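Speaker notes: Two Arms and a Bag of Bread
Talk by Morena Melis, student project session

Before starting
Put the clicker in the left pocket. Water on the lectern, not on the laptop table. If the video adapter doesn't work, give the talk from the slides on the spare laptop. The fonts will be wrong but everything is there.

Opening
Say who I am. I was team lead on the Lameck project, which was our final project for the manipulation class. There were three of us at the start and two by the end of the second month, because one person moved to the drone team. The other one is Concetta Gatti, who wrote most of the recording software and is in the audience, so send her the hard questions.

The class assignment was one sentence long: pick a household task that takes two hands and get two arms to do it. Other teams picked folding a towel and opening a jar. We picked putting bread in a bag. I thought it would be the easy one. Pause here for whoever in the room has tried it.

Explain the task in full. There is a bag on the table and some bread on a board or a tray. One arm holds the bag open. The other arm picks up a piece of bread, moves it over, and lets go of it inside the bag. Then it does that again until the board is empty. The bread is toy bread. We wanted something that would be the same shape in the last week as it was in the first. 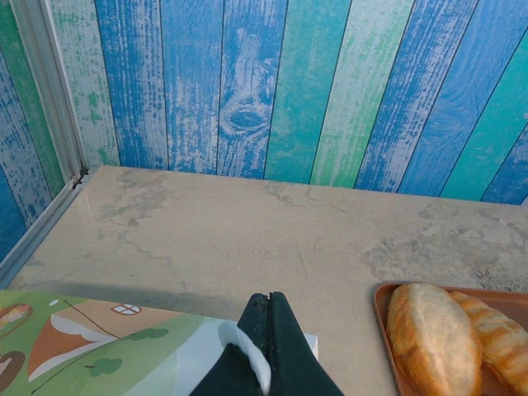 Why not use one arm and a stand to hold the bag open?
We tried a stand for a week. It worked as long as the bag was always the same size and always put on the same way, and we spent more time hanging the bag on the stand than running the robot. With a second arm the bag can start lying on the table, and the arm can shift its grip when the opening closes up.

Hardware, keep this short
Two arms on a rail along the front of the table. The arms were already in the lab. The mounting plates were ours, and Concetta and I drilled the first pair wrong, so there is a pair of plates somewhere in the scrap bin with holes that match nothing.

The controller software is called Vurkura. It came out of last year's class and we inherited it with very few comments in it. It reads the joint positions of both arms, reads the cameras, and writes everything to disk with one clock. The one clock matters a lot. In our first month the two arms were being saved on separate clocks, and when we played a recording back, the right arm would let go of the bread before the left arm had finished opening the bag. It took us nine days to find out that the robot was fine and the files were wrong. Tell the students in the room to check this on day one. Play back your first recording before you make a second one.

Cameras: one at the wrist of each arm and one fixed camera. The wrist view is what you want for the last inch of a grasp. The fixed view is what you want for knowing where the bag has gone.

The table
We had a long argument about the walls. I wanted plain gray. The table next to ours was near a window and people walked past it all afternoon, and the team there had trouble with a model that behaved differently after lunch. So I wanted walls of some kind. Concetta wanted a pattern on them, because in her view a home has patterns and a gray box doesn't. She won. The blue and green plank pattern is hers.

Collecting the demonstrations
We made 211 demonstrations that we kept. One person drives both arms for a whole demonstration, and the other person resets the table and writes in the log. We swapped every half hour. Longer than that and the driver starts taking shortcuts, and the shortcuts end up in the data.

Rules we wrote on the whiteboard, read them out:
Start both arms from the rest position every time.
Move the bag a little between runs, and turn it too.
Change which pieces of bread are out, and where.
If you drop a piece, pick it up and go on. Don't throw the run away.
If you touch the table with your own hand, throw the run away.
Write down what went wrong in words, not a number from one to five.

The rule about drops was the one we got wrong at first. We deleted every run with a drop in it because we thought the model should only see clean work. Then the trained model dropped a roll, and it had never seen a roll anywhere except on the board or in the gripper. It moved over to the bag with nothing in its fingers and opened them. It did this very smoothly. After that we kept the drops.

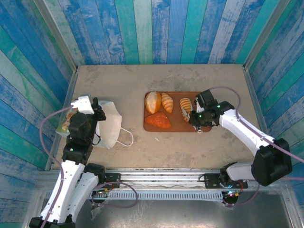

Picking an order was the next thing we had to settle. A human driver doesn't think about the order, they just take the nearest piece. But Concetta and I had different habits, and the model learned half of each. It would start toward one piece and turn halfway to another. We talked about it and agreed that the driver should begin with whatever was closest to the right arm. With a board like this one, that means the croissant on the right side goes before the round roll and the croissant beside it, and before the red-orange slice in the lower left. It's a boring rule and anybody can follow it when they're tired. The turning halfway mostly stopped after we recorded the new set.

Croissants were harder than rolls, by the way. A roll can be taken from nearly any side. A croissant wants to spin if you take it by one end, and then it goes to the bag crosswise and catches on the opening. We told ourselves to grab in the middle. Look through our logs and you'll see that we didn't always do it.

The bag
Spend time here. People ask about the bread and the bag is the whole problem.

A soft bag doesn't have a shape you can plan around. It falls over, the handle gets in the way, the opening closes when you look at it. Domínguez, which is what we called the first version of the bag routine, tried to find the opening in the camera view and compute a place to put the fingers. It worked on a bag that was standing up. Once the bag lay on its side it would find the handle and be quite sure the handle was the opening.

We dropped Domínguez after three weeks. What replaced it was just the learned policy, with no special step for the bag at all. I was against this. I liked having a part of the program I could read. But the learned one would tug at the edge, wait, and tug again, since that was what we did when we drove it, and tugging again turned out to be most of the skill.

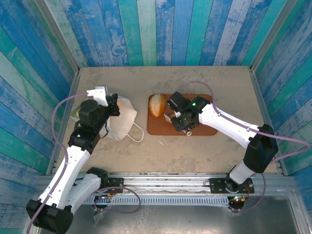 Then there was the matter of who waits for whom. If the left arm has the bag and the right arm has the bread, one of them has to go first. In our early recordings the right arm picked up its piece and hung in the air while the driver fixed the bag with the left. That costs time, and the longer you hold a roll in a gripper the more chances it has to slip. So we changed it: fix the bag first, hold it, then go for the bread. When the policy was trained on the new set, the left arm got steadier too. I think it had been learning to fidget from us.

Cables. Say something about cables, the first-year students never hear it. Leave enough slack for the farthest reach and then check that the slack doesn't land on the work. We lost an afternoon to a loop that brushed a roll each time the arm came back. In the recordings it looked like the roll moved by itself.

Results
Show the table slide, don't read it. The main points are these. Rolls go in more reliably than croissants. The first piece goes in more reliably than the last, as the bag gets heavier and sags. Most of our failures are at the bag and few are at the board. If the bag starts on the side where the right arm lives, the policy does badly, and we know why: we hardly ever put it there when recording.

Mention Esico here. Esico is the scoring sheet Concetta made, where each run gets a line for grasp, carry, bag and release. Before Esico we wrote pass or fail, and for a month we couldn't tell if we were getting better at anything. Anyone who wants a copy can ask her.

What I would do over
Score by stage from the first week.
Agree on an order before the first recording.
Keep the drops.
Drive less in one sitting and more sittings in all.
Label both ends of every cable.

What happens next
The class runs again in 2027 and the next team gets the table, the walls, the bread and all the recordings. We're writing comments into Vurkura over August so they don't have to guess the way we did. I'd like them to try a second kind of bag. Concetta would like them to try it with the board moved to the left side, which means redoing the order rule, and she knows that.

If there is time, play the long recording with no narration, from the rest position to the end of the run. If there isn't, go to the contact slide and take questions. Repeat each question into the microphone before answering. Leave the contact slide up while people are packing their things.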